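Why does bread go stale?

Have you ever left a slice of bread on the side overnight and tried to eat it the next day? I have, and it was like chewing a doormat. I used to think the answer was easy. The water had dried out of it, end of story. Then I started baking with my aunt, Zulmira Mota, who ran a little bakery called Neves in Ilstead, and she told me I only had a bit of it right.

Let's start with flour. Flour is mostly starch, and starch comes in tiny grains, much too small to see one by one. Inside each grain there are long chains of sugar bits, all packed together in tidy rows. Think of dry spaghetti in its packet. Hard, straight, neat.

Now we add water, make a dough and put it in a hot oven. The grains soak up water and swell, and the chains come loose and go all floppy. It's the same thing that happens when you boil the spaghetti! Floppy starch full of water is soft and squashy, and so a fresh loaf springs back when you poke it. (Ask before you poke. My aunt did not like her loaves poked.)

When the loaf comes out and cools down, those chains start to shuffle back into rows. It takes hours, and then it goes on for days. As they line up, they squeeze some of the water away and the bread turns firm and crumbly. The grown-up word for this is retrogradation, which is a terrible word to spell. I just call it tidying up.
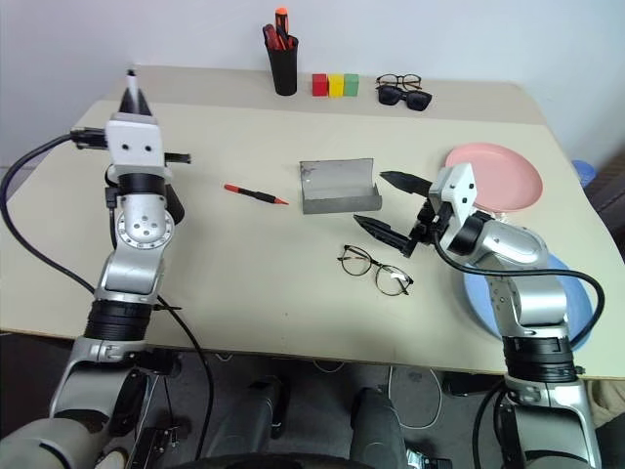 So a loaf can go stale even when it's wrapped up tight and hardly any water has got out. The water is still in there, it has just moved. Some of it creeps from the soft middle out to the crust, and that's how a crackly crust turns leathery by teatime.

Now for the bit that surprised me most. Where do you think bread goes stale fastest – the cupboard, the fridge or the freezer?

It's the fridge! Starch chains love to tidy up when it's chilly but not frozen. In the freezer the water turns to ice and everything gets stuck where it is, so the chains can hardly move at all. I slice my loaf on Sunday and freeze half of it, and it makes lovely toast all week.

Toast is clever too, by the way. If you warm stale bread up enough, past 55 degrees or so, lots of those chains come loose again and the middle goes soft. It doesn't last, though. Once it cools they get back in line, even quicker than before, so eat it while it's warm.

You can try this at home. You need 4 slices from the same loaf and some bags that close properly. Put one slice in the cupboard in a bag, one in the fridge in a bag, one in the freezer in a bag, and leave the last one out on a plate. Wait a day. Let the frozen one thaw in its bag, then give each slice a gentle squeeze and a bend. Which one cracks? Write it down, and draw it if you like drawing.

Stale isn't the same as mouldy, remember. If there are green or white fuzzy spots, the whole thing goes in the bin. But plain old stale bread is fine to eat, and people have been finding uses for it for ages. Bread pudding, breadcrumbs, croutons in soup. My favourite is French toast with far too much cinnamon.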